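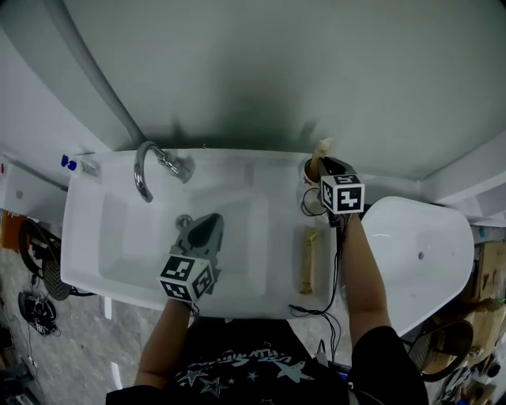
Finally getting around to the utility sink in our back room and I need opinions before I spend money. It's a white rectangular one against the gray-green wall, and the bowl is nice and deep, so I'm keeping it. My problem is the right back corner. The cup with the tan rim lives there next to the tan bottle, and every single time I reach for one I knock the other into the bowl. I was looking at a Nostow corner caddy (the 8 inch one) but my husband thinks a shelf is the answer. Anybody have either?

jdevadiga
Posted Sep 29, 2018

Caddy! I've had a Nostow since January and it's fine. Rinse the feet now and then or they get slimy.
Jayanthi Devadiga

plevance_pete

Gotta disagree. Caddies on a sink ledge just give you one more thing to wipe under. You've already got a ledge up on the right, use it. Bottle goes up there, cup stays down, done. Costs you nothing.

tubandtile85

Pete, have you ever tried grabbing a bottle off a high ledge with soapy hands? I dropped one on my foot that way. I'd leave the bottle where it is and move the cup over by the tray on the right.

OP

Hmm, hadn't thought of the tray side. Only thing is I like having the tray clear at the front so water drains off it. And I do love that gooseneck faucet, I can get a whole bucket under it — do NOT want a caddy arm getting in the way of the spout.

jdevadiga

Mine's low, it wouldn't touch the faucet. Measure your corner first though, the 8 is bigger than it looks online. There's a 5 inch too.

plevance_pete

Still say you're buying a plastic thing to hold two things.

tubandtile85

Levmont makes a little stick-on cup ring, by the way. Mine held for a year on tile, no idea about painted wall.

OP

Not tile here, so that makes me nervous. Going to measure tonight and probably get the 5. Sorry Pete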